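Sofa bed in a small flat, worth it or not?

gruswood_rox
Moving into a one-bed in September and my mum will be staying up to 98 nights a year. Looking at the Sesata two-seater sofa bed, which is 500 delivered.

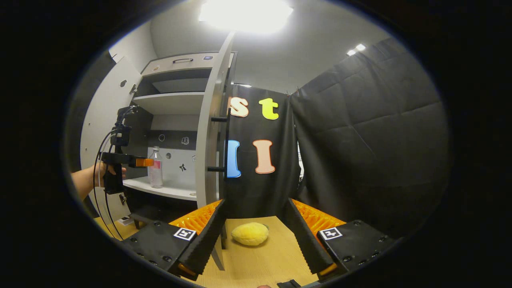

The living room is narrow, so whatever I buy has to open lengthways. Has anyone slept on one of these for more than a weekend?

sunja.y
I had one for four years. Fine as a sofa, poor as a bed. You feel the middle bar by the second night. I'd buy a normal sofa and a decent folding bed and keep the bed in a cupboard.

SWook
Disagree with that. We've got the same one and my father-in-law sleeps on it every Sunday without complaint. Put a topper on it. Ours cost 209 and was the best part of the whole setup.

sunja.y
So that's 709 for a bed with a bar in it. One night a week isn't the same as a fortnight at a time either.

SWook
You sit on it every day as well. A folding bed does nothing the rest of the year.

yc_grenavum
Where does the topper go in the daytime? We tried that and it lived behind the door for a year. Measure your cupboards first.

gruswood_rox
Only one cupboard and the boiler is in it. So a folding bed would be in the bedroom with me, and the topper probably would be too.

Soon-im S
Does your mum have a bad back? Mine does and she couldn't get up from a sofa bed, it was too low. Check the height when it's open. The Assefa one is higher but it opens out sideways.

gruswood_rox
Her knees are the problem. I hadn't thought about the height. I'll take her to the shop and get her to lie down on it.

sunja.y
Take a tape measure too. The sizes on the website were wrong for mine.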